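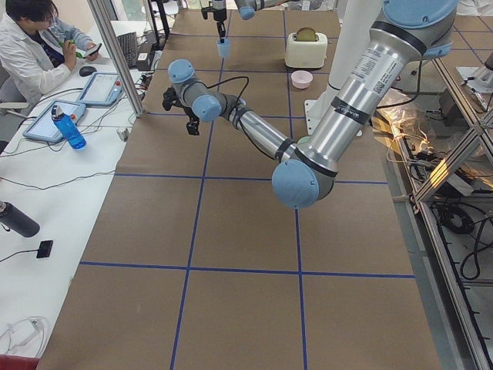
Toast, Cups and Brown Paper

Posted September 5, 2023

Welcome to the toast page, which has grown a good deal longer than I meant it to. I started the Skerum table gallery one January, when the evenings were dark and I wanted something cheerful to look at, and it was only ever going to be teapots. Then came a bowl I liked, and a toast rack, and before I knew where I was the teapots were outnumbered and I had stopped pretending there was any sort of plan. There are 2,599 pictures on the site as a whole now, and I still get a silly amount of pleasure from putting up another.

So do make yourself a drink and stay a while. The words on this page are longer than usual (I can hear regular visitors laughing at "than usual") and you are very welcome to skip them.

White two-slot toaster, with a slice of toast standing up out of the top. I am very fond of a plain toaster. You can spend a great deal of money on one with a little window in the side, and I have stood in front of those in the shop and been tempted, but a white two-slotter will go with any bowl and any cup you care to put near it. A slice poking up like that always makes me want to go and find the butter.

Small pale pink bowl, just in front of the toaster. Pink next to white is such a gentle pairing, and I think a small bowl has more uses at breakfast than anything else in the cupboard. Jam, a boiled egg that has gone wrong, a few raspberries, the teabag you don't know where to put. My own small bowls are from the Clalora range that used to be sold in town, and I'm down to the last few, so if you ever see any in a charity shop please write and tell me which one.

Light blue cup, also small, a little way along from the toaster. I do like a small cup. People will give you a mug the size of a bucket and then the last third of it goes cold, whereas with a small one you simply get up and have another — and there is the walk to the kettle, which does you good. Blue and pink together might sound a bit nursery, I know, but in pale shades like these they sit together very nicely, and the brown underneath warms them both up.

Brown kraft paper along a long table, with dark blue tape laid over it lengthwise and crosswise, so that it's marked out in large rectangles. Now this is the part I could go on about. I have been a brown paper person for years. It's what we put down for the Lirkach street breakfast, which is our big day out here, and I would choose it over a cloth every time for anything long. It doesn't show crumbs much, pale china looks lovely on it, and at the end you can fold the whole lot up with the mess inside. The dark blue lines are very smart against the brown. I have only ever used string and a pencil to divide ours up, and the string wanders about dreadfully once people start passing the marmalade.

A few notes, as I'm asked about these more than anything else.

On covering a long table: buy the paper on a roll and do it in one length if you possibly can. Joins catch on sleeves. Roll it out the evening before and put a few heavy books on the ends, and it will have lost most of its curl by morning. If you're going to tape it, start with the long lines and do the short ones afterwards, pressing down as you go. I pull the tape out further than I need and lower it on, which seems to keep it straighter than unrolling it along the surface.

On toast for a crowd: I have no good answer. We once had 80 people and two toasters, and the queue went out past the gate. These days I get ready-sliced loaves from Abbasi, the bakery on the corner, who will cut them to whatever thickness you like if you ask the day before. Ask for medium. Thick slices look generous but they stick in the slots, and then somebody goes after them with a knife and you have to shout.

On cups and bowls that don't match: please don't worry about it! I keep to one rule, pale colours only, and after that anything goes. My cupboard has 19 cups in it and I doubt that any two were bought on the same day. Set out on brown paper they look as though they were meant to be together.

On crumbs: tip the toaster out before you put it away, and then tip it out again. I say this every year and every year I lift ours down from the shelf and a whole autumn's worth falls on my slippers.

The next page is butter dishes, 8 of them so far, including the one with the chipped lid that so many of you wrote in about. After that it's marmalade jars, and then I think I shall have to do something about the egg cups, which have been waiting in a folder since the spring and are not getting any fewer.

If you have a breakfast table you're pleased with, do send it along through the contact page. Plain ones are just as welcome as grand ones, and I like the plain ones best.

Back to the Skerum tables
On to butter dishes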